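Workshop notebook, Matubbar Textile Conservation Workshop
Entry: 2026-04-13
Entered by: Elisa Rinaldi
Copied to: Noémi Simon, Tín Từ

Subject: Wet cleaning of the Sedell linen sampler, preliminary tests

The sampler was released from quarantine this morning and its condition form was checked against the one completed on arrival. No new losses were recorded. The brown tideline along the lower hem remains the principal concern, together with a general yellowing of the ground cloth. The owner has asked that the stitched verse be left legible, and has no objection to the tideline being reduced only in part.

Spot tests were carried out on each thread colour, first with deionised water and then with the detergent solution used for the previous Sedell piece. Blotting paper was placed beneath the cloth and left under a light weight. The blues and greens were stable in both. The dark red used for the border showed a faint transfer in the detergent solution at the second test, and none in water alone. Norbert Major examined the blotters separately and reached the same view.

It is therefore proposed that detergent be omitted and that the sampler be cleaned in water only, on the low-suction table, with the border treated last. Ferenc Szekeres has asked whether a chelating agent might be considered for the hem. My own preference is to wait until the result of the water treatment can be judged, as the hem is weak and two of the old darns are already pulling at the cloth around them.

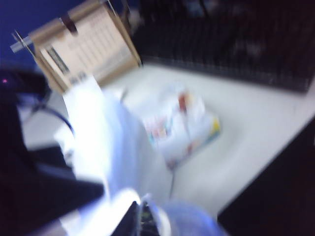
The surface pH of the linen was taken at three points before testing and gave low readings throughout, the lowest at the hem. These are entered on the separate sheet. The meter was calibrated beforehand, but the middle reading was slow to settle and should be repeated.

Supplies. The deionised water on hand is sufficient for one treatment and rinse. Inport has confirmed the order for 92 sheets of blotting paper; the invoice is to be sent to Noémi. The polyester film from Jotgate was supplied in the wrong thickness and will be returned -- please do not open the second roll.

The old backing board has been kept. There is a pencilled inscription on the reverse, partly hidden by gummed tape, which may be a framer's note. Tín has agreed to record it before any tape is lifted.

Outstanding:
Repeat the middle pH reading.
Retest the dark red in water with a longer contact time.
Obtain the owner's written consent to the revised treatment.
Ask Norbert for the loan of the small suction nozzle -- the large one leaks at the collar.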